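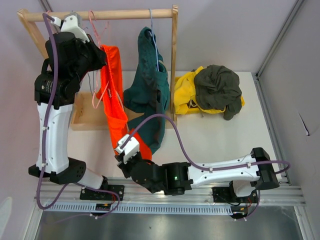 Skostau Care Label Corpus

We use cookies to remember your settings and to measure traffic. Accept | Manage preferences

Last updated: 25 August 2019

Summary

Skostau is a table of care and fibre-content labels transcribed from second-hand clothing. It contains 2891 records. Each record is one label, or one set of labels sewn together at the same seam, from one garment. The text is given as printed, with a second column holding a normalised form. Symbols are coded separately. No photographs of labels are distributed.

The corpus was compiled by Lensa Tamiru for work on how washing instructions are worded and translated. It has also been used to test text-matching rules for stock systems in resale shops.

Files

labels.csv holds the main table, one row per record.
fibres.csv holds fibre names and percentages, one row per fibre per record, joined on record_id.
symbols.csv holds the symbol codes in the order printed, joined on record_id.

All files are UTF-8, comma-separated, with a header row and Unix line endings. Fields containing a comma or line break are quoted. Spreadsheet programs may turn values in size_raw into dates. Import that column as text.

Main fields

record_id: a string, unique, with no meaning. Gaps in the sequence are records withdrawn before release and have not been reused.

garment_type: one of a closed list (coat, jacket, shirt, knitwear, trousers, skirt, dress, scarf, nightwear, other). Cardigans are knitwear. Dungarees are trousers. A waistcoat is a jacket only if it has a lining.

text_raw: the printed text, including errors. Line breaks are kept as \n. Hyphens at line ends are kept as well.

text_norm: lower case, line-end hyphens removed, common abbreviations expanded. Spelling mistakes are not corrected.

languages: codes for each language present, in printed order, separated by a semicolon. Fibre names shared between languages are not enough to add a code.

size_raw: the size as printed, empty if the size was on a separate label that had been removed.

condition: clear, worn, or part. "Worn" means every character could be read with some effort. "Part" means at least one character could not be, and text_raw then contains the mark {?} at each gap.

source: cusi or prudamero, see below.

Sources

Records come from two sorting rooms. Cusi handled mixed donations and supplied most of the coats and knitwear. Prudamero handled end-of-line returns, so its labels are newer and more often marked clear. The two should not be pooled for any question about wear or fading. Garments were taken in the order they came off the rail, but anything with no label at all was passed over and not logged. The corpus therefore cannot be used to estimate how many garments have lost their labels.

Collection closed in June. A short run of children's nightwear was added near the end, from Cusi only.

Transcription

Labels were typed directly from the garment into Fadumus, a small entry form with a symbol picker. A random 500 records were keyed a second time by a different person who could not see the first version. Differences were settled by going back to the garment. The commonest disagreement was between a full stop and a comma inside percentages. The next was whether a faded bar under the washtub symbol was single or double. Where the garment had already left the room and the point could not be settled, the record was marked "part".

Both keyed versions were kept internally but only the settled version is released.

Symbol codes

Codes are written as a base and a modifier, for example wash-30-gentle or iron-2. A crossed-out symbol takes the modifier "no". Printed symbols that do not belong to any recognised set are coded "other" and described in the notes column of symbols.csv. These include a snowflake, a coat hanger inside a circle, and several house marks.

An empty symbol list means that no symbols were printed. It does not mean the symbols were unreadable, which is coded "unread".

Known problems

Percentages in fibres.csv do not always add up to 100. In most cases this is what the label says. Linings and trims are listed with part = lining or part = trim, and each part should be summed separately.

The label "other fibres" is kept as a fibre name in its own right. It is not a missing value.

Around 40 records have text in a script that neither typist could read. The text was copied by shape and later checked by a reader of the language where one could be found. Those not checked have checked = 0 and are best left out of any count of spelling errors.

Dry-cleaning letters printed without a circle were coded as text only in early batches and as symbols in later ones. The batch column allows the two to be separated.

Brand names have been replaced by {BRAND} in both text columns. Style numbers have been kept unless they contained a brand name.

Not suitable for

Advice on how to wash a particular garment. Fibre identification, as printed content was not tested against the cloth. Estimates of market share by country of manufacture.

Corrections

Send corrections with the record_id and the column name. Corrections to text_raw need a legible photograph of the same label, or of another label from the same production run. Corrections to text_norm and the codes do not.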